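Speaker notes - moving Histgate off the nightly rebuild

Slide 1. Say hi, wait for the stragglers. Ask who's ever been paged at 4 in the morning by a batch job. Hands up. (Mine too!)

Slide 2. So Histgate is our search index for old order records, and until December we rebuilt the whole thing every single night. 58 million rows, most of them unchanged for years. It took six hours on a good night, and if one worker died near the end we started over from zero. I loved that job and I hated that job.

Slide 3. The diagram. Go slow on this one, people always get lost at the second arrow. Changes come out of Ibarra as a stream, Surnow groups them into small batches, and each batch updates only the shards it touches. Point at the queue. Mention that the queue was my third try - the first two dropped deletes, and we had ghost orders showing up in search for a week.
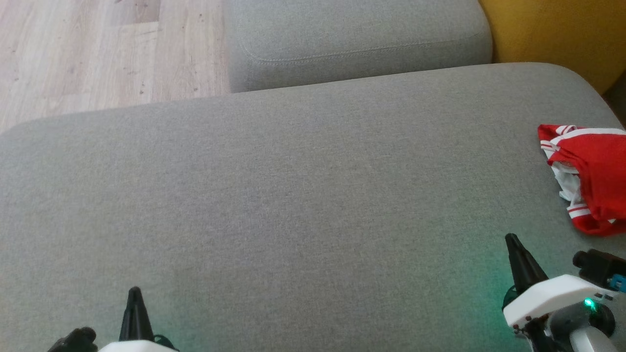 Slide 4. Numbers. A change now shows up in search in 15 seconds, and we went from 40 workers down to four. Pause here, let them read the chart.

Slide 5. What still hurts. Schema changes! We still need a full rebuild for those, and the Lestonby office runs an older client that can't read two versions at once, so we have to warn them first. I'd love ideas on this, so say so out loud.

Slide 6. If short on time, skip the demo and go right to questions. Somebody will ask why we didn't just buy something. Answer: we priced it, twice. Backup slide has the table.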